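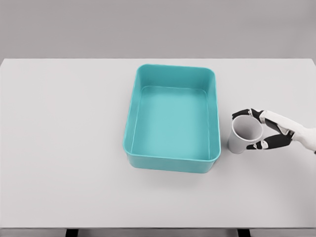

Is teleoperating a simulated hand worth it for cup-into-bin demos?

Posted by Korketti_bench, 10/03/2019

I'm supposed to teach a multi-finger hand to pick up a paper cup and drop it in a plastic bin. Our supplier, Sirby, sells a glove that drives the hand in simulation, and their rep claims 300 demos will get us a working policy. I recorded 6 last night and my fingers don't match what the hand does at all. The thumb side is the worst. Is the glove the problem or is it me? I also don't see how a rendered cup tells me anything about a real one, which crushes if you look at it wrong.

Funmilayo Tamuno

Be suspicious of any demo count a salesperson gives you. It depends on how much you move the cup and the bin between recordings. If the cup always starts right beside the bin, you'll get a policy that knows one short move and falls apart when somebody shifts the bin.

On the fingers: a glove reads your joint angles, and your finger lengths are not the robot's. Copying angles straight across gives you bad pinches. See if the Sirby software can map fingertip positions instead, then redo the calibration with your hand flat and again in a fist. If it still looks wrong after that, I'd blame the mapping before I blamed you.

As for crushing, most simulators treat the cup as a rigid body by default. You can squeeze as hard as you like and it keeps its shape, so your demos will quietly teach too much grip. Log the contact forces and throw out the heavy-handed ones. I'd want 2 people recording as well, or the policy picks up one person's habits.

tadard_mike

just buy a gripper with 2 fingers, hands are for trade shows

Theodorakopoulos

I don't fully agree with the above, but for a cup and a bin he has a point. We ran the same kind of task with a glove in October and half the recordings were the operator fishing for the rim - you can't feel anything, so you hover. Slowing the sim down helped a bit. Whether any of it carries over to the real hand, I'm still waiting to see.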